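Ticket: Quote mismatch / spares budget for second handling cell
Project: Yaman
Opened: 29 March 2023
Status: open, waiting on supplier
Priority: high (order cut-off)

Issue
Zaltavus quote for cell two doesn't match what we need to run it. Hands are on there, arms are on there, wrist cameras are on there. No spare finger parts, no cable management, no second table. Purchasing want one number by end of month and I can't give them one yet.

Background for whoever picks this up. Cell one does household bottles and wrapped packs, two arms, one hand each. Cell two is meant to be the same again so we can run both product lists without swapping over. Budget was signed off on the old quote, before anyone asked what wears out.

Log entry 1
Went and stood at the cell with the quote in hand and ticked things off. Arms fine. Hands fine. Cables not fine, see below.
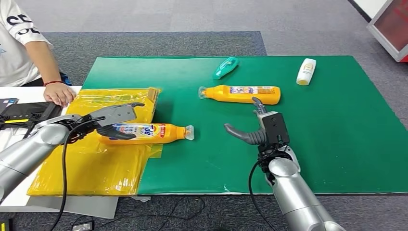

Photo: Project Yaman, cell one head camera

Cable from each wrist loops over the near edge of the table. No clips, no chain, nothing on the quote for it either. Asked Zaltavus, they say cable guides are "customer side". OK, but then it has to be in our budget and it isn't. Added a line for it, no price yet. Also adding floor covers for the thin leads on the carpet, and a proper shelf for the power adapter. Small money but it has to go somewhere, last time it went on someone's expenses.

Log entry 2
Spares. Zaltavus list a finger kit at 279 per hand. Vavisia do one they say fits the same hand for 200 but won't confirm in writing that it keeps the warranty. Need that in writing. Two hands per cell, two cells, so 4 kits if we hold one for each hand. Do we need one each? I'd say yes for the first year, then look at what has actualy been used.

4 x 279 = 1,116
4 x 200 = 800

Difference is 316. Not worth losing the warranty over imo. Purchasing may disagree.

Tried: asked Zaltavus for a price break on 4. No answer.
Tried: asked Vavisia for the warranty letter. Got a brochure.

Log entry 3
Grip range. This is the bit that could change the order completly so please read it before replying.

Product list for cell two has bigger containers than cell one was specced for. The hand is the same model. Question from purchasing was "can we buy the cheaper small hand for cell two", and the answer depends on the widest thing on the list, not the average one. Cheaper hand saves money on paper and then we buy the large one anyway in September. 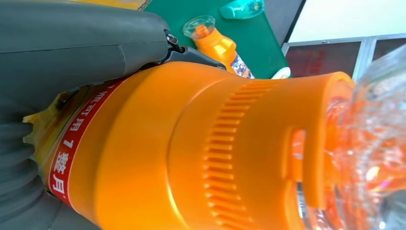 So I've asked for the quote to stay on the large hand, both sides. If somebody wants mixed hands (one large, one small) then the programs stop being copyable between cells and we pay for that in hours. Hours aren't on the quote so they look free. They aren't.

Also asked Skiltis, who did the table for cell one, for a second one same height same green top. They came back with 109 for the top only, legs extra, price of legs "on request". Requested. Waiting.

Log entry 4
Reply from Zaltavus, partial:
- price break on finger kits: no
- lead time on hands: won't commit without a PO
- protective sleeves for the hands: yes they sell them, quote to follow

Chased the sleeve quote twice now.
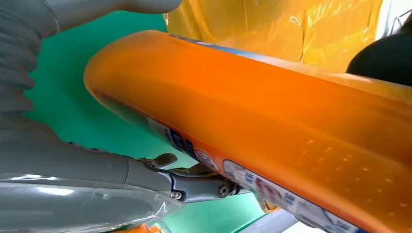

Sleeves need their own line in the budget, under consumables and not under spares, otherwise finance treats them as a one-off and we're arguing again next year. Whatever we fit has to leave the fingers clear and sit reasonably flat. At the moment there's clear plastic wrap over the lower part of the arm, creased, with the gripper mechanism coming out from under it and the bottle right there above. A fitted sleeve would be a lot neater. Ask was for two sets per cell, purchasing to confirm if that's allowed as a repeat order.

Where it stands
Hands: large, both sides, no change
Finger kits: 4, Zaltavus price, unless Vavisia put the warranty in writing
Sleeves: waiting on quote
Cable guides + floor covers: our side, line added, no price
Table: Skiltis, 109 top, legs tbc

Needed from purchasing
1. Yes or no to holding a kit for every hand
2. Which cost code for consumables, the old one is closed
3. Can the PO go out for hands only and the rest follow? Lead time is the problem, everything else we can get quick

Don't close this ticket when the PO goes out. Last one got auto closed and the cable stuff was never orderd.

Update: Skiltis rang, legs price coming by email. Nothing in the inbox yet. Will chase.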